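The Bag That Stays Packed

By Jolien Vanhove

My grandmother kept a suitcase under the bed, closed with a leather belt, and we children were not allowed to sit on it. I have thought of that suitcase often since I began writing about how people carry their things. Today the suitcase has become a backpack, it is nearly always black, and it stands somewhere in the house, half ready to leave.

I used mine for 19 years before I learned to pack it. The lesson came from Griet Van Leeuwen, who teaches an evening course under the name Retach. She begins with the empty bag upright on a table, never on a bed. On a bed it sinks and leans, and you cannot judge its balance. A bag that stands by itself when it is full, she told us, will also sit well on your back.

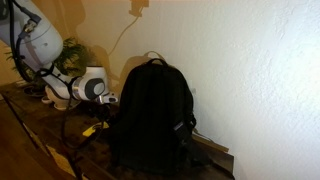 How heavy should a day bag be? Light enough that you can lift it by the top handle with one hand and hold it there while you say your full name and address.

It is not a scientific test, but I failed it in March. At Griet's request I emptied everything on the table. There was a charger for a telephone I no longer have, an umbrella with a broken rib, two water bottles and a guidebook of 937 pages for a city where I stayed one weekend. The umbrella I kept, I must admit.

After the weight come the straps. Most of us pull them tight once, in the shop, and then leave them. Griet asks her students to loosen everything before packing and to tighten it only when the bag is on the shoulders, first the lower ends and then the small ones at the side. Long ends that hang down get caught in train doors. She rolls them and holds each roll with a rubber band.

Then there is the question of where the bag lives. In my apartment it was the chair by the door, so that guests had no chair. A low platform or a mat against the wall is better. The fabric does not collect the dirt from the floor, and you can let the bag fall there when you come home tired.
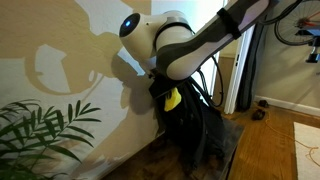

Alun Bevan does not agree with any of this, and wrote to me that a bag should be emptied every night and hung on a hook, because a bag on the ground only gets fuller. I tried his way for 3 weeks. On the second morning I left without my keys.

So mine stands by the wall again, lighter than before, with the rubber bands on the straps. The guidebook is on the shelf, and the chair is free for guests.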